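3.2 Small items left on work surfaces

Figure 2 gives one case from the Skellisen set, which was collected in March.

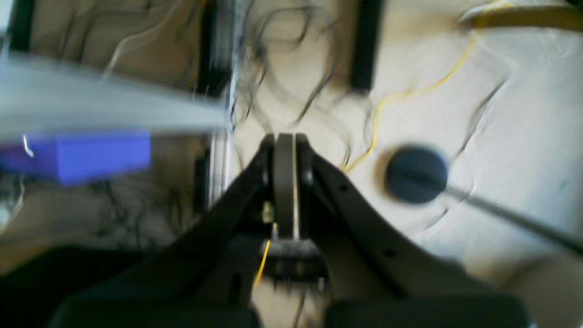 Figure 2. Yellow wire and a dark blue round knob on a pale surface.

3.3 Coding of the items

Each surface was coded by two readers, Kulsoom Butt and Colette Besnard. The readers gave every item one of three labels: in use, stored, or left over. Wire was the most difficult material for them. A long thin wire, such as the yellow one in Figure 2, can be a part of the work or only a remainder of it, and the surface alone does not tell which. We therefore kept a fourth label – unclear – for such items. Very small pieces were coded together with the nearest larger item. Round knobs and caps were coded as separate items, also when a rod or a handle was next to them. In total, 136 surfaces were coded, and 129 of them received the same labels from both readers. The remaining surfaces were discussed until the readers agreed.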